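1/ A founder newsletter I read ran a glowing profile of Lindetti this morning. They make those personalized video pitches where the prospect's name shows up on a whiteboard. The profile says they "changed outbound forever." I've paid for Lindetti. I have questions.

2/ First, the big number. Ľubica Sýkora, who runs growth there, says a customer sent 2,652 videos in a quarter and got 461 replies. Great. Replies saying what? "Please take me off this list" is a reply. I've sent that one myself, more than once.

3/ No mention of how many turned into a call, or how many calls turned into money. If those numbers were good they'd be in the headline.

4/ Also no comparison. What did the same list do with a plain three-sentence email? I asked their sales guy this on my own demo and he told me video "isn't really about that." OK. What is it about?

5/ My own try, for what it's worth. We're a small shop, we sell scheduling software to dental offices. Sent 400 videos through Lindetti over six weeks. Two demos booked. One was a college friend of my cofounder.

6/ You could say our script was bad. It was kind of bad! But the template library wrote most of it, so I'm not taking all the blame.

7/ Kamil Čierny at Hultmont had a better run than me and he was nice enough to share details. His best month came right after he cut the list way down and called people first. So was it the video or the phone? He doesn't know either. He's renewing anyway.

8/ The part of the profile that bugged me most: the writer is a Lindetti affiliate. It's in the footer, in gray, under the unsubscribe link. I don't think that makes it a lie. I do think it goes at the top.

9/ Someone will ask about Nanavar. Same idea, cheaper, and the voice says "Hi, FIRST NAME" if you leave a cell blank in the spreadsheet. Ask me how I know.

10/ What would change my mind: one customer, named, with the list size, the meetings, the closed deals and what they paid. Just one. I'd read 3,000 words of that over any "brilliant" or "game changer."

11/ I've emailed Lindetti to ask. If they send real figures by May I'll post them here, good or bad — and if all I get back is a video with my name on a whiteboard, I'll post that too.

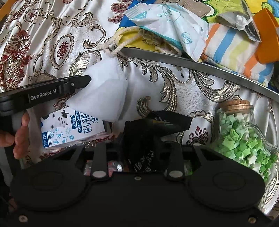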